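August 3, 2018
By a staff reporter

The detective had been with the county's burglary unit for six years when the Woretti warehouse case landed on her desk. She agreed to talk now that the sentences have been handed down, on the condition that her name not be used.

Thieves took 705 boxes of computer parts from the building over a single weekend in November. The alarm never went off.

"That was the first thing I wrote down," she said. "No alarm, no broken lock. Somebody had a code."

Woretti gave her a list of everyone who had been issued one. It was longer than the company expected. Codes had been handed to drivers and temp workers and never canceled.

"The manager was embarrassed. I told him I see it all the time."

She spent the next three weeks on the phone with resale shops. Most of them kept poor records. One, Zeline, wrote down the serial number of every item that crossed its counter.

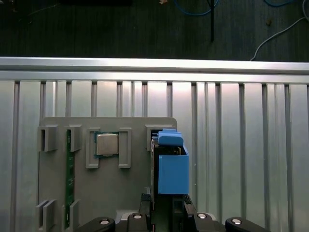

"They had bought 14 memory kits from a man who said he was closing a repair business," she said. "Every number matched our list. He used his own driver's license."

The man had worked at the warehouse for one summer. He told her he had sold a few parts for a friend and knew nothing about a break-in. She did not believe him, but she let him go home and asked a judge for his phone records.

The records showed 969 calls and texts to one number. It belonged to a driver at Kwak, a delivery company that served the same industrial park.

"You don't call somebody that much about nothing," she said.

Officers searched a storage unit the driver rented in Nanside and found 570 of the boxes, most still sealed. The rest have not been recovered. 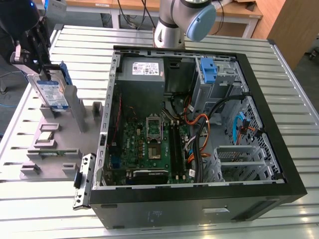
Both men pleaded guilty. The driver was sentenced to four years in prison and the former temp worker to 18 months. They were also ordered to pay the company back, though the detective doubts it will see much of the money.

She said the sentences were fair. What bothers her is the time before the search, when she had the right name and could not prove it.

"I drove past that storage place twice a day on my way to work," she said. "It was there the whole time."

Woretti has since canceled its old codes and put in a new alarm. The detective has moved to the fraud unit. She still calls Zeline when she has a serial number to check.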